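Hellix Help > Guides > Home packing > Layug set > Section 2

Search the guides Enter a word or step number Go

Contents Previous Next Print

Section 2: Bagging small things and laying out the wrapping sheet

Welcome to the part of the guide we enjoy most! By now the Layug set is out of its box, you have read Section 1, and you have a pile of small things waiting to be packed. This section gets them into clear bags and ready for wrapping. Take your time over the first bag and the rest go quickly.

Before you start

You will need the clear bags, a sheet for wrapping, the sticky labels and a pen. A pair of scissors is handy too. Clear a table and wipe it down, and let it dry fully before anything goes on it. Crumbs and grit find their way into bags with amazing skill.

CAUTION: Plastic bags can be dangerous. Keep them away from babies, small children and pets, and put spare bags back in the packet straight away.

Filling a bag

1. Lay out what you want to pack and put like with like — spoons with spoons, cables with cables.

2. Open the bag by rubbing the top edges between finger and thumb. If they cling together, breathe on them lightly and try again.

3. Put the heaviest thing in first and let it settle at the bottom.

4. Add the rest. Stop while there is still a good length of empty bag at the top. You want plenty to twist!

5. Smooth the bag upwards with a flat hand to push the air out.

6. Gather the empty part into a narrow strip and pinch it firmly. Give it 2 full twists, fold it over and fix it with a label.

Note: Clear film shows you roughly what is inside, but the folds and shine can blur it. Write the contents on the label all the same.
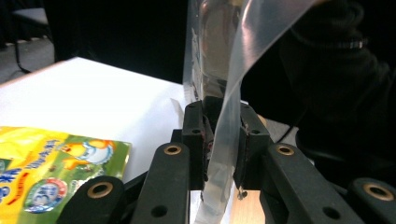
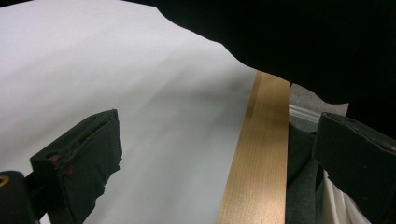

A reader in Destari wrote in to say that two twists were never enough for a bag of buttons, and that a third, with the fold tucked underneath, had kept hers shut through a whole house move. We tried it and we love it. Use the extra twist for beads, screws, rice and anything else that likes to roll.

Laying out the sheet

7. Spread the sheet on the table, smoother side up. Gentle ripples are fine, but press out any sharp creases with your palm.

8. Set the filled bag near one corner, with the label facing you.

9. Fold the corner over the bag, bring in both sides and roll it towards the far corner. Keep it snug without squashing what is inside.

10. Stand the finished bundle in your box, twisted end up.

CAUTION: Never lift a box by the wrapping. Put both hands under the base.

If something goes wrong

The bag splits: slip the whole lot into a second bag and twist them together.

The sheet is too short: overlap 2 sheets and treat them as one.

The label won't stick: dry the film with a cloth and press for longer.

For breakable things, go on to step 11 in Section 3. Zundico boxes need the liner described in step 12, so have that ready as well. Happy packing!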